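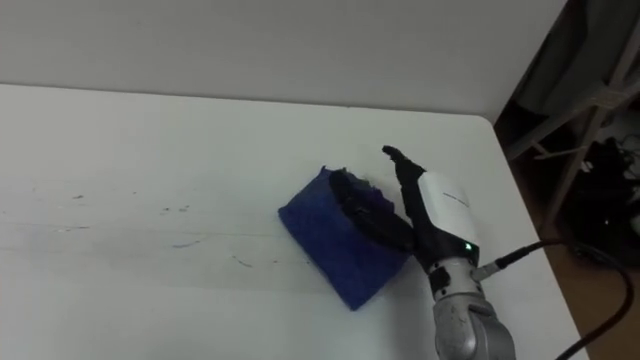

Blue sponge on the white table, grey bit along the top edge.

April, 9:40 a.m.

Sponge notes, continued. I had promised myself that the previous entry would be the last on this subject. It ran to two pages and ended with the word "finished" underlined. Then I went to wipe down the white table and found myself looking at the blue sponge again, and that was the morning.

Background for anyone picking up this book from the shelf by the door. We wipe the tables at the start and end of every session. We have been doing it with whatever was in the cupboard, which over the winter meant three brands of sponge, a cut-up T-shirt and a thing from Postma that was sold as a chamois and behaved like a slice of ham. The white tables show everything. Pencil, tea, marker, the pink residue from the masking tape. A dark bench would let us all live in peace, but we have white ones and there is no money for others, so we have sponges.

Annapurna Nair asked at the last bench meeting whether one kind of sponge could be picked and ordered, and then looked at me. I believe I was the only one holding a sponge at the time.

The candidates:

Velau, the blue. Soft body, textured surface, comes in a bag of 4.
Stuvel, the yellow. Stiffer, squarer, very proud of itself.
Jesard, the one that comes flat like a cracker and swells up in water. Fun exactly once.

Method, such as it is. One marker line, one pencil line and one ring of cold tea on the white tabletop, left for an hour, wiped with a damp sponge and no soap. Count the strokes until the mark can't be seen from the stool. Then rinse the sponge, wring it, put it on the rack and do it again after lunch. I know "can't be seen from the stool" is not a unit. The stool is at least always the same stool. (If you have lowered the stool, please write it down.)

10:15

Tea: all three fine. Tea was never the problem, I only put it in because I had some.

Pencil: blue is best by a good way. It picks the graphite up and keeps it. The yellow pushes it along into a long grey smear, which looks like cleaning until you step back. Jesard somewhere between, but it drips, and I had a wet cuff for the rest of the hour.

Marker: none of them, without alcohol. I scrubbed longer than I want to put in writing. With a bit of alcohol on the sponge they all do it, and the yellow does it fastest. Annoying, as I had already decided for the blue.

11:30

Wringing. The yellow holds its corners. The blue comes out of the hand a bit rumpled and stays that way, like a shirt from the bottom of the bag. This doesn't seem to hurt the wiping. It does make it look older than it is, and I expect people will throw it out early for that alone. We already throw out too many. I went through the cupboard tally Annapurna keeps taped inside the door, and we spent 497 on cleaning supplies since the last stock check, a figure I read twice and then a third time with the door open wider. Some of that is gloves. A lot of it is not gloves.

The other line on the tally says 1,297, no unit and no heading. I asked. She thinks it might be paper towels, in sheets, from the week somebody decided to find out how many are on a roll and kept going. She'd like it left up.

12:10

About that grey along the edge of the blue one. I had it down in my head as "scouring side" and moved on, but sitting with my nose over it I'm less sure what I'm looking at. It could be a scouring layer gone ragged, or a flap that has torn and lifted. From the stool it's just a darker patch. I am not going to pull at it to find out, at least until the afternoon wiping is done, as it would then be a different sponge and I'd have to start the column over. Left as "grey, see caption."

For the same reason: only the blue face goes on the white tables, whoever is wiping. Rough things leave dull tracks on the tops. There is a good set of them on the other table, in a fan shape, dated by someone in pencil, which I then wiped off with the Velau. Sorry.

2:50 p.m.

After lunch round. Blue down to 2 strokes on pencil, same as this morning. Yellow unchanged in its opinions. The Jesard had dried out on the rack and gone flat again, slightly curled, and I had to wait for it to come back.

Smell: none yet. Ask again in a week.

Where it stands: Velau for the tables, one Stuvel kept in the alcohol tray for marker and labeled so. No more Jesard once the open pack is gone. The chamois can go home with whoever bought it.

To do
- new labels for the rack, the old ones ran
- ask Annapurna if the bag of 4 comes in anything bigger
- cut one dead Velau in half and look at the layers properly
- find out who lowered the stool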